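Subject: Re: [potluck] dishes for the December supper
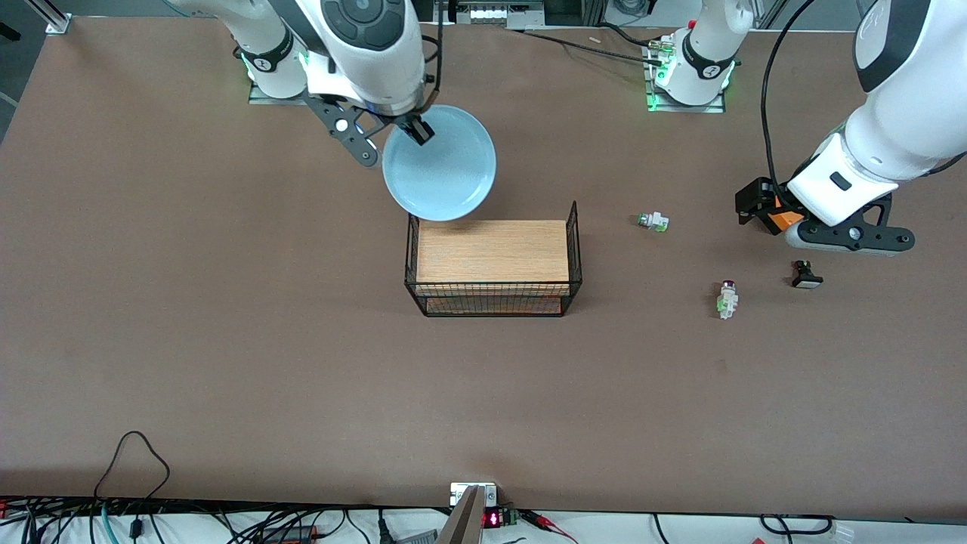 On 17 July 2026, Vainio wrote:
> Do we still need serving bowls? The Gillivia hall has plates for 200.

Yes, bowls are short. Plates are fine for pie, but soup needs something deeper. A round, shallow one like the light blue bowl is OK for salad — please bring 3 or 4 if you can. Put your name on the bottom with tape. Nenell is doing the bread, and doors open 15 minutes early for setup.

Bullitz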